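6 min read

4. Seating and talk at the reception meal

4.1 What was collected

Guest cards from 133 receptions. Two venues, Cordero and Tekham, both with a sit-down meal and a fixed seating plan. Buffet receptions left out — people move too much and the plan means nothing after the first plate. Each card asked who the guest spoke to during the meal, who they already knew, and if they would have picked a different seat. Cards were handed out with the dessert, which we'd change next time. By then a good many guests had left their place and answered from memory. Blank cards were dropped. Cards filled in by couples together were kept and marked.
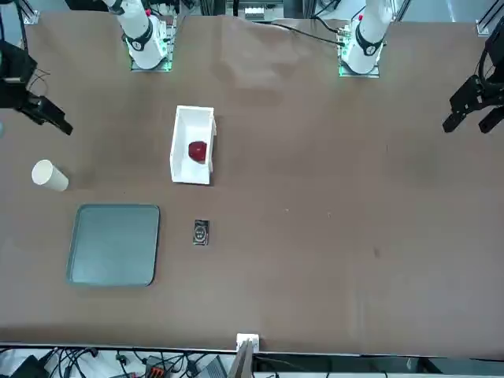
4.2 Table shape

Round tables and long tables were coded seperately. Head tables are a third type and get their own code, because guests there sit along one edge only and have no one opposite. Sweetheart tables (couple alone) not coded at all.

The venue plan was the starting point, but plans change on the day. A late cousin, a high chair, a chair pulled over from the next table. Where the venue sent a corrected plan we used that one. Tekham did this for nearly every event in the set, Cordero only for some. Differences between the venues should be read with that in mind.

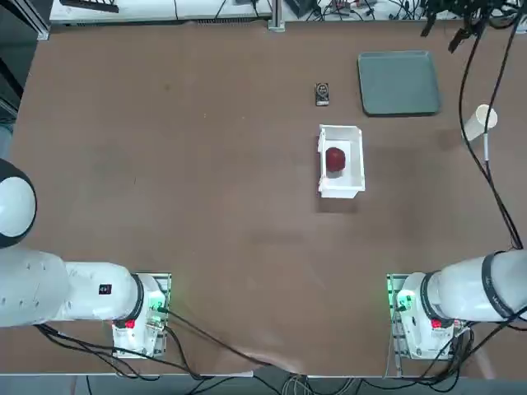

Neighbors come first in the cards, almost everywhere. Guests named the person on one side or the other before anyone across the table, at round tables and long ones alike. Across-the-table talk showed up mostly where the table was narrow. Centerpieces matter too — tall ones got complaints in the free comments, low ones hardly came up. We didn't record centerpiece height and can't say more than that.

December receptions looked different. Fewer guests per table, more family, fewer strangers placed together. We ran the coding with and without them and the order of the results held.

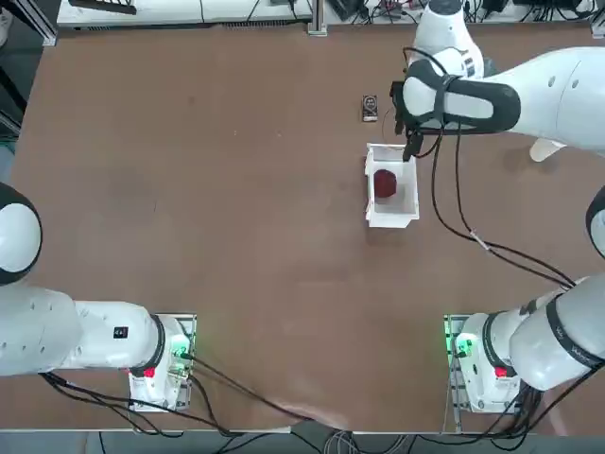
4.3 Gaps in the row

A gap means a place laid and not filled, or a place left out to make room for serving dishes. Coded from the corrected plan if there was one, otherwise from the guest's own sketch on the back of the card. Sketches were rough. Gaps of more than 3 places were rare and went in with the next group down.

Figure 1. White arms mounted at the left and right along the near edge of a brown tabletop.
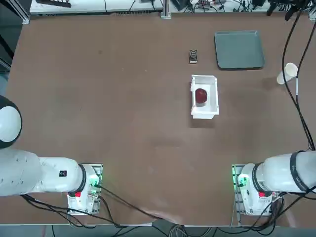 Guests beside a gap named fewer talk partners then guests in a full row. The drop was clearest at head tables, where there is no one opposite to make up for it. The extreme case is the layout in Figure 1, one at the lower left, one at the lower right, a wide stretch of bare table in between. Guests placed like that at a head table mostly wrote down nobody at all, or the server. Long tables did better. A guest by a gap there could still turn to the other side, and a few reported moving over during the speeches. Those moves were not coded as seat changes unless the guest stayed for the rest of the meal.

Kept as a seperate variable in Section 5, not folded into table shape.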